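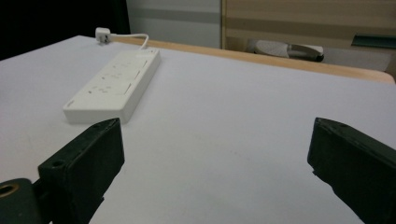 흰색 멀티탭(3구)

Ladus 배치식 원당 원심분리기
Plunirley 제당설비

개요

Ladus는 결정화 공정을 마친 백하(massecuite)에서 설탕 결정과 모액을 분리하는 상부 구동형 배치식 원심분리기이다. 사탕수수 원당 공장의 A당 및 B당 분리와 정제당 공장의 백당 분리에 사용한다. 저순도 C당처럼 점도가 높고 결정이 작은 백하에는 연속식을 권장하며, Ladus의 적용 범위에 포함하지 않는다.

1회 투입량은 백하 기준 978kg이다. 투입, 가속, 탈수, 세척, 감속, 배출의 전 단계가 제어반의 프로그램에 따라 진행되고, 운전원은 백하의 상태에 맞추어 세척 시간과 투입 밸브 개도를 조정한다. 여러 대를 한 열로 설치하는 경우에는 대기 순서를 제어반끼리 주고받아 가속 구간이 겹치지 않도록 한다.

적용 공정

진공 결정관에서 내린 백하는 보조 결정조를 거쳐 분배 홈통으로 들어오고, 홈통 하부의 투입 밸브를 통해 바스켓에 공급된다. 분배 홈통은 교반축이 있는 형식을 기준으로 설계되어 있다. 교반축이 없는 기존 홈통에 연결할 때는 정지 시간이 길어질수록 결정이 바닥에 가라앉으므로, 투입구 높이와 경사를 별도로 검토해야 한다.

분리된 모액은 원액과 세척액으로 나누어 회수할 수 있다. 분리 회수 밸브는 선택 사양이며, 세척액을 결정관으로 되돌리는 공장에서 주로 채택한다. 구분하지 않는 경우에는 케이싱 하부의 단일 배출구를 사용한다.

구조

바스켓은 스테인리스강 원통에 보강 링을 열박음한 구조이다. 원통면의 배수공은 보강 링 사이에 엇갈리게 배치하였다. 내면에는 받침망과 여과망을 겹쳐 끼우며, 여과망은 A당용과 백당용의 개구 폭이 서로 다르다. 두 망을 혼용하면 결정 손실이 늘거나 탈수 시간이 길어지므로 교체할 때 가장자리의 각인을 확인한다.

주축은 상부 베어링 하우징에 매달린 형태로, 고무 완충체가 투입 초기의 편심을 흡수한다. 완충체의 경도는 세 등급이 있고 출하 시 중간 등급을 장착한다. 구동 전동기는 주축과 탄성 커플링으로 직결되며 감속기나 벨트는 사용하지 않는다.

배출 장치는 플로우(plough) 방식이다. 바스켓이 저속으로 도는 동안 플로우 날이 당층에 진입하여 위에서 아래로 이동하고, 결정은 바닥 밸브를 통해 하부 컨베이어로 떨어진다. 날과 여과망 사이의 간격은 기계식 스토퍼로 제한한다. 간격을 줄이면 잔류 당층은 얇아지지만 망이 손상될 위험이 커진다.

케이싱은 상하 분할형이다. 상부 덮개를 들어내지 않고도 점검구를 통해 여과망 이음부와 세척 노즐을 볼 수 있다.

세척 계통

세척 노즐은 9개이며 수직 배관에 같은 간격으로 배열된다. 각 노즐은 공구 하나로 분리할 수 있고 분사각이 서로 겹치도록 고정 핀으로 방향이 정해져 있다. 세척수는 응축수 또는 연수를 사용한다. 경도가 높은 용수를 쓰면 노즐 선단에 스케일이 생겨 당층에 세로 줄무늬가 나타난다. 줄무늬가 보이면 먼저 해당 높이의 노즐을 점검한다.

증기 세척은 백당 공정에서만 사용한다. 증기 배관에는 드레인 분리기를 설치하고, 최초 분사 전 배관 내 응축수를 배출하는 단계를 프로그램에서 생략하지 않는다.

주요 사양

형식: 상부 구동 현수형, 배치식
1회 투입량: 백하 978kg
세척 노즐: 9개
배출 방식: 플로우 날, 바닥 밸브 개폐식
구동: 인버터 제어 유도전동기, 회생 제동
제어: Hetach 제어반(현장 조작반 포함)
바스켓 재질: 스테인리스강
접액부 표면: 산세 처리, 용접부 연마
모액 분리 회수: 선택 사양
진동 감시: 기본 사양
압축공기: 무급유, 건조 공기

제어반

제어반은 Hetach에서 제작하여 본체와 함께 출하한다. 운전 조건은 100개까지 이름을 붙여 저장할 수 있으며, 운전 중인 조건은 주기가 끝나기 전에 변경되지 않는다. 저장된 조건은 외부 매체로 내보낼 수 있다. 다른 호기로 옮길 때는 투입량 감지기의 영점을 호기별로 다시 잡아야 한다.

회생 제동으로 발생한 전력은 같은 열의 다른 호기가 가속할 때 사용하거나 공장 모선으로 반환한다. 자체 발전 설비를 갖춘 공장에서는 반환 조건을 발전기 조속기 설정과 함께 확인한다. 반환이 허용되지 않는 경우 제동 저항기를 추가하며, 저항기 반은 제어반과 분리하여 환기가 되는 장소에 둔다.

진동 감시 장치는 경보와 정지의 두 단계로 작동한다. 투입 구간과 탈수 구간의 설정값이 다르고, 정지 단계의 설정값은 현장 조작반에서 변경할 수 없다.

설치 조건

본체는 분배 홈통 하부의 철골 받침에 설치한다. 철골의 고유진동수는 전 운전 속도 구간에서 벗어나 있어야 하며, 오래된 공장 건물에서는 기초 도면이 남아 있지 않은 사례가 많으므로 현장 측정을 선행한다. 리벳 접합 철골을 그대로 사용하는 경우에는 보강재를 용접하지 않고 볼트로 체결한다.

Ashworth 공장의 개조에서는 증기기관으로 구동하던 축계와 벨트 풀리를 건물 안에 보존하면서 원심분리기 열만 교체하였다. 기존 받침의 기둥 간격에 맞추어 본체의 설치 플레이트를 별도로 제작하였고, 모액 홈통은 원래의 경로를 유지하였다. 같은 방식의 설치 플레이트는 주문 시 도면을 첨부하면 제작할 수 있다.

상부에는 주축을 수직으로 인출할 수 있는 공간과 호이스트가 필요하다. 천장 높이가 부족하면 주축과 바스켓을 나누어 인출하는 분할형을 선택하되, 이 경우 재조립 후 현장 밸런싱을 다시 실시한다.

운전 및 정비

시즌 시작 전에는 빈 바스켓으로 전 속도 구간을 운전하고 진동값을 기록한다. 이 기록을 시즌 중 비교 기준으로 삼는다. 백하를 처음 투입할 때는 투입량을 낮추고 당층 두께가 상하로 고른지 확인한 뒤 정격까지 올린다.

여과망은 교대마다 육안으로 확인한다. 모액 시료에 결정이 섞여 나오면 해당 호기를 정지하고 망 이음부를 먼저 점검한다. 플로우 날은 마모 한계선이 남아 있는 동안 사용할 수 있으며, 한쪽 모서리만 마모된 경우에는 날 지지대의 평행을 조정한 후 교체한다.

제당 시즌이 끝나면 바스켓과 케이싱 내부를 온수로 씻고 완전히 건조한다. 당분이 남은 상태로 보관하면 배수공 주변에 공식(孔蝕)이 발생할 수 있다. 주축은 보관 중 주기적으로 손으로 돌려 베어링 접촉 위치를 바꾸어 준다. 2월에 시즌을 시작하는 공장은 부품 납기를 고려하여 전년도 점검 결과를 미리 제출하는 것이 좋다.

바스켓의 비파괴 검사는 본체 설명서에 정한 주기를 따른다. 외부 업체에서 바스켓을 용접 보수한 경우 정격 속도 운전을 허용하지 않는다.

공급 범위

본체, 구동 전동기, 제어반, 현장 조작반, 투입 밸브, 세척 배관, 여과망 1조, 정비 공구가 포함된다. 운전 정비 설명서는 193쪽이며 인쇄본으로 제공한다. 분배 홈통, 하부 컨베이어, 철골 받침, 호이스트는 포함되지 않는다.

견적을 요청할 때는 백하의 등급, 브릭스와 순도, 결정 평균 입도, 일일 처리량, 공급 전압, 설치 위치의 평면도와 단면도를 첨부한다. 개조 공사는 기존 원심분리기의 형식과 기둥 간격을 함께 기재한다.

공유 9 | 댓글 0
문의: Plunirley 제당설비 기술영업 | Copyright Plunirley. All rights reserved. | 맨 위로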